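Jendis utensil set, README

Hi! If you've landed here you probably want the data and not my life story, so the short version: this is 3,115 recordings of a person putting chopsticks, spoons and other small stuff into upright holders, and taking them out again, with a pair of hand-held grippers. No robot was in the room for any of it. You hold one gripper in each hand, do the chore, and the wrist cameras write down what they see.

What's in the download

The folder called dadel has the one-handed recordings, srisuk has the two-handed ones. I named them after the two laptops they were recorded on (sorry, I know, and by now too many scripts depend on it). Every recording is its own folder with video per gripper, finger opening, and the pose track. Recordings run up to 45 seconds. I threw out 394 more where the pose track jumped, and those are not in the count above.

How I record

I start with both grippers open, wait for the beep, and go. Slow hands are better than fast ones — my early July recordings are quick and a bit of a mess, and I left them in with the tag "hasty" so you can filter them out. Fumbles stay in too, as long as I kept going.

Places vary a lot on purpose: kitchen counters, desks, floors, beds. Patterned sheets are my favorite because the tracker gets plenty to hold on to, though a soft mattress means a tall holder can lean when you bump it.
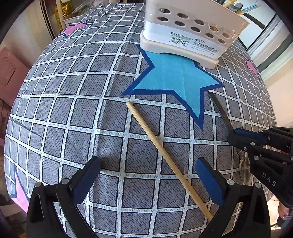

Narinholm: I trained on srisuk only and the policy is great at getting hold of a stick but hopeless at lining it up with the opening. Adding the one-handed folder helped more than training longer did. Could you tag the recordings where the stick starts out flat?

Good idea, and it's on my list! Flat starts are tagged for dadel already, look for "lying" in the notes file. The two-handed folder will get the same tags in the next version.

Known problems

Thin sticks vanish in bright window light. Left and right are swapped in a few of the oldest folders — check the side field before you train.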